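Mirjam Van Wijk
Notes from the Weltevari kitchen bench, a thread on collecting demonstrations for our two-arm setup. Long one, sorry.

1/
I run data collection for the kitchen set at Weltevari. The task for January is spreading jam on toast. A person drives both arms by hand from a pair of leader arms, we record everything, and the recordings go to Davoud Asadi, who trains the policy. The target is 400 good episodes.

2/
One episode is one slice. The operator picks up the knife with the left gripper, gets jam on the blade, brings it to the toast, spreads, and puts the knife down. If the slice ends up on the floor we mark the episode as failed and keep it in a separate folder. Davoud wants the failures too, labelled.

3/
Operators this month are Tavion Kasprzak and Shahla Golestani. They swap every 19 episodes. We used to swap on the hour, but people hurried the last few before a break and you could see it in the motion. Shorter pauses, sharper turns at the wrist.

4/
The spreading is the slow part. The blade has to stay nearly flat with a bit of pressure. Too little and it skates over the jam. Too much and the whole slice moves with it. There is no force feedback on our leader arms, so the operator is judging all this by eye. 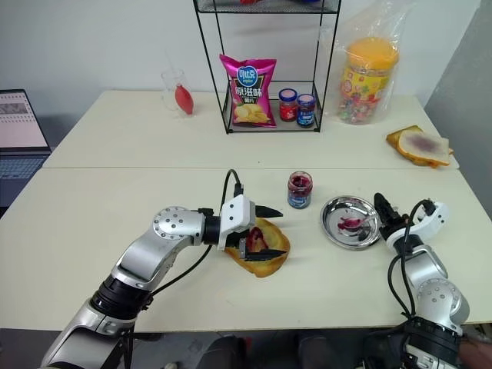
5/
Jam. It gets everywhere, and it matters more than I expected when we planned this. A smear on a gripper finger shows up in the wrist view, and if it's there for a whole session the model may learn to expect it. Fingers get wiped with a damp cloth between episodes. The knife too.

6/
Toast. We make it in batches the same morning. Fresh toast is stiff and behaves itself. By mid-afternoon it has gone leathery and bends under the knife. We decided to keep both kinds in the set, with the batch time written in the episode notes, so it can be split later if somebody needs to.

7/
Start positions. For the first week Tavion put the slice in nearly the same spot every time, which made for lovely tidy data and a policy that failed when the toast was a hand's width to the left. Now a script on the laptop gives a position and an angle before each episode and the operator sets the slice to match. Same for the jar and the plate.

8/
Things in the background stay in. Crisps, sweets, spare jars, whatever is on the rack. We move them about between sessions. An earlier set was recorded against a bare wall and the policy trained on it got confused by a mug.

9/
Labels. Each episode gets a start mark, an end mark and one plain sentence, such as "spread jam on the toast with the knife". Shahla writes 5 versions of each sentence so the language side sees some variety. She is much better at this than I am. Mine all came out the same with the words in a different order.

10/
What we throw out: anything where a hand comes into view, anything where a camera drops frames, and anything where the operator stops to think for longer than a few seconds. That last one causes arguments. Tavion says pausing is part of the job. My view is that the model copies the pause without knowing what it was for. For now they go in a third folder.

11/
Next up is opening the jar, which takes both arms properly, one holding and one turning. We tried it twice before lunch and the lid won both times. Davoud is printing softer finger pads. I'll add to this thread once they're fitted.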